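Search Skenen for Kids
Enter a word Go

How a Storage Box Lid Stays Shut

A lid that only rests on a box will slide off when the box is tipped. A snap-on lid is held in place. To do this, it uses a property of plastic called elasticity. An elastic material bends when a force pushes on it and returns to its first shape when the force stops.

A ruler is elastic. Modeling clay is not. If you bend clay, it stays bent. 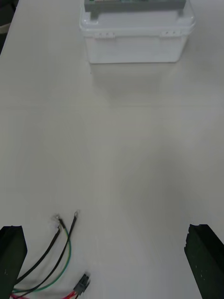
A latch is a part that holds two other parts together. On many boxes it has a small hook, and the box has a ridge under its rim. When you press down, the hook bends outward, passes over the ridge and springs back. The position of the latches matters too. The box on the white table has two latch tabs along the rim of its lid, one to the left and one to the right on the front face. Two latches set apart share the force. With a single latch in the center, the corners could lift.

The walls of this box are translucent. Translucent plastic lets light through but scatters it, so shapes behind it look pale and blurred. Transparent plastic scatters very little light.

To open a latched lid, release one side, then the other. Pulling up on a closed latch can crack it.

Comments (3)

Samah Benmoussa: My class tested the ruler and the clay. The clay stayed bent.

Anatole Bodin: Is a rubber band elastic?

Dagný Holst: Yes, Anatole. It stretches and goes back.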